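**Ticket 900 — Clerent sync drops calendar entries**
Opened by: I-hsuan Fu
Assigned: Tsz-kin Chuang

- 9:10 — Vendor says update to build 91 and the missing entries come back. They said that in March too.
- 9:40 — Updated. Two entries still missing, both from the Kong office calendar.
- 10:25 — Vendor now blames our time zone setting. It's the same on every machine, and only Kong loses anything, so I doubt it.
- 11:05 — Cleared the cache as told. No change. Test entry saved.
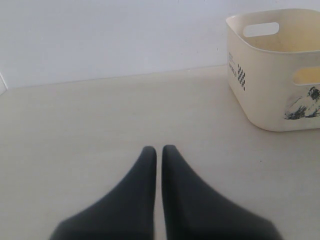 ## Next step

Export the Kong calendar by hand before anyone tries another "fix." Ticket stays open.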